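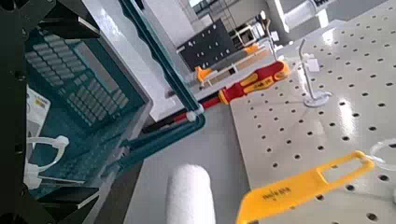
Washing slotted plastic crates without warping them

Posted in Storage and Small Business by Zubaida Kiani

I sell seedlings and cut herbs at a Saturday market and carry everything in vented plastic crates, the kind with rows of slots in the floor and sides. After one season there is a brown film in the slots that a hose doesn't shift. I tried one crate in very hot water with dish soap and the base now rocks on a flat table. The underside is stamped PP. What water temperature is safe, and is there a way to clean the slots without doing each one by hand? I have 84 crates.

3 replies

Jawad Tarar
Polypropylene softens well below its melting point, and a thin slotted floor moves before the rim does. Keep the wash at 140 F or lower and don't stack crates while they are warm. The weight of the stack is usually what bends the base – the water only makes it possible.

The film is mostly soil fines held by mineral scale, so soap alone won't lift it. Order of work:

Rinse with cold water from the outside in, so the grit leaves the way it came.
Soak 9 minutes in warm water with citric acid, 2 tablespoons per gallon.
Brush both faces of the floor with a stiff nylon deck brush, diagonally to the slots.
Rinse, then wash with plain detergent and rinse again.
Sanitize last, following the label on whatever product you use. Never mix bleach with the acid, and rinse fully between the two.
Dry on edge, out of direct sun.

For the one that rocks, warm it in 140 F water, set it on a flat slab with an even weight inside and leave it overnight. It may come back partway.

Waqas Kakakhel
just use a pressure washer. I did 200 in February and had no problems

Iqra Farooqui
A pressure washer works if you use the 40 degree fan tip and stand back a couple of feet. A narrow tip will roughen the plastic, and rough plastic holds more dirt the next time. It also won't remove scale, so the acid soak still applies. Take off any paper labels first or the pulp ends up in the slots.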